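Ticket 764
Product: Prolleser play kitchen set, food and cookware
Site: Nollico, activity room 4
Opened by: Damián Orozco
Assigned to: Okafor, parts desk
Priority: Low
Status: Closed

Problem as reported

Set fails the inventory check at end of session. The check sheet lists 30 pieces and the count comes up short. Pieces reported missing: one green pot, one orange slice, the oval plate. Storage tub lid will not close flat with the remaining pieces inside, although it did when the set was delivered in April.

Requester asks for replacement parts under the set warranty and a new tub lid.

Log

Entry 1 – Okafor
Before I order anything I need to know which check sheet you are using. There are two in circulation. The first one lists both pots on a single line as "pot, green (2)". The second lists them as separate items, "pot, green" and "pot, mint". If the sheet in the room is the second one and somebody has put the two pots on the same line, the count will be off by one with nothing missing. Please also confirm whether the ketchup bottle is on your sheet. It was left off the first printing.

Entry 2 – Orozco
Sheet in the room is the first printing. No ketchup bottle on it. We do have a ketchup bottle. The pots are close in color and I can see how they would get confused, but I only had one in the tub when I wrote the ticket.

Entry 3 – Okafor
Then the sheet is part of the problem. Discard it and print the second one from the Drunulero shared folder, under Play Sets. Do not correct the old one by hand, it has other errors in the fruit section (banana is listed as "banana, whole" and the one supplied is the peeled type).

On the lid: the tub only closes if the oval plate goes in first, flat on the bottom. Bowl goes on the plate, pots go beside the bowl with the handles turned inward, fruit goes in the gaps. If the bottle is packed standing up it will hold the lid open on that side. Lay it down along the edge. With the plate out of the tub everything else tends to get dropped in at random and the lid sits high. I would expect the lid to close again once the plate is found.

Steps to try:
1. Empty the tub completely.
2. Check inside the cupboard units, including behind the oven door.
3. Check the book corner and the dress-up box. Plates end up in both.
4. Lay out whatever you find on one table and compare with the new sheet.
5. Repack in the order given above and test the lid.

Entry 4 – Orozco
Steps 1 to 3 done. Oval plate was in the dress-up box. Second pot was behind the oven door, with the orange slice inside it. Step 4 in progress, most of the cookware and fruit is on the table now. Picture attached. The utensils and cups are in a separate bag and are not part of this.
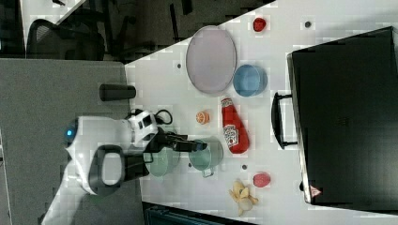 Vol. 4, No. 30 – Play Sets Support Log

Entry 5 – Okafor
Both pots are there, side by side, and they are two different greens. The paler one is "pot, green" on the new sheet and the other one is "pot, mint". Oval plate, blue bowl, strawberry, orange slice, apple and banana also match the new sheet. The bottle with the white cap is "bottle, ketchup", line 30.

No replacement pots or plate will be ordered. Please go on to step 5.

Entry 6 – Orozco
October 25, 2018. Repacked as instructed. Plate first, bowl on top, bottle lying down. Lid closes flat on all four corners. Count with the new sheet is complete, including the bag.

One question: the banana takes up more space than the rest of the fruit. Can it be stored outside the tub?

Entry 7 – Okafor
It can go in the bag with the cups. If you do that, write "in bag" next to the banana on the sheet, otherwise the next person will report it as missing.

Resolution: incorrect check sheet replaced, misplaced pieces located on site, tub repacked. No parts shipped. Lid request withdrawn by requester.

Follow-up: first printing of the sheet to be removed from the Drunulero folder – assigned to Okafor, still open.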